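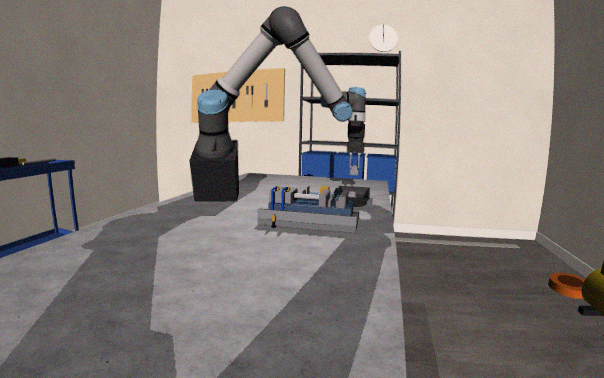
Innes Swanson wrote to us last winter that she had waited two years on a disability claim before anyone told her which form was missing, and that it took one phone call to our office to find out. We get a lot of letters like hers. They are the reason this office stays open.

Home | About Us | Get Help | Discharge Upgrades | Housing | Donate | Contact

About Workness

Workness is a nonprofit that helps veterans and their families deal with the VA, the state and their local housing authority. We are based in Uvberg and take cases from the whole county. We don't charge for anything we do, and we don't take a share of back pay.

Jessie Lindsay started the organization after leaving the Army and spending a long stretch sorting out her own claim. At first it was a desk and a phone in the back of the Zieliński Building on Sevley Street. We now have the second floor, with a staff of five and a waiting area that is too small on Mondays.

What we do

Most of our work is paperwork. We help people file first claims, answer VA letters, request service records and prepare for hearings. If a claim has been denied, we read the decision with you and explain what your choices are. Some appeals need an attorney - when that happens we say so, and we give you names.

We also help with discharge upgrades. These cases are slow, and we try to be plain about that at the first meeting. Bring your DD-214 if you have it. If you don't, come anyway and we will request a copy.
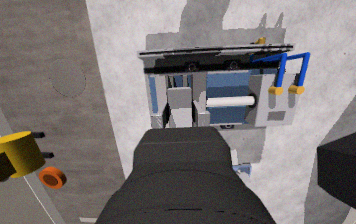

Page last changed: Thursday, May 31, 2018

Housing

In December we opened a housing desk. It handles voucher applications, landlord calls and eviction notices. We have a small fund for security deposits, and the most we can pay toward one household is $400. The money goes to the landlord, not to the tenant. We do not run a shelter and have no beds of our own.

How we are paid for

We opened 300 new cases last year. The rent and salaries are covered by private donations and a county grant that comes up for renewal every two years. We take no money from political campaigns and do not endorse candidates. We do speak at public hearings on veterans' housing and claim delays, and we post our written statements on this site afterward.
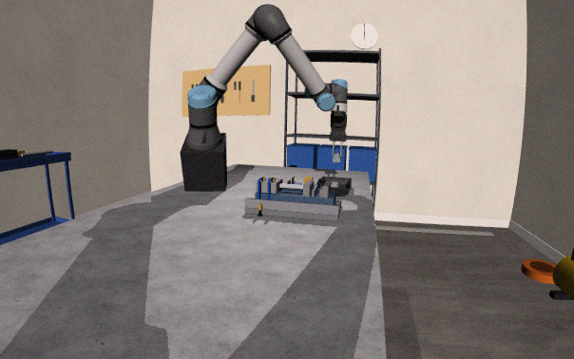
Those statements are signed by Jessie as director, and the board votes on them first. Board meetings are open to anyone, and the dates are posted by the front door. If you want to speak, call the office the day before so we can put you on the list.

Visiting us

Walk-ins are fine in the morning. Afternoons are by appointment - please call ahead if you are coming from out of town. The elevator is at the Sevley Street entrance, and parking behind the building is free for clients. Spouses, parents and caregivers are welcome to come in with you or on their own.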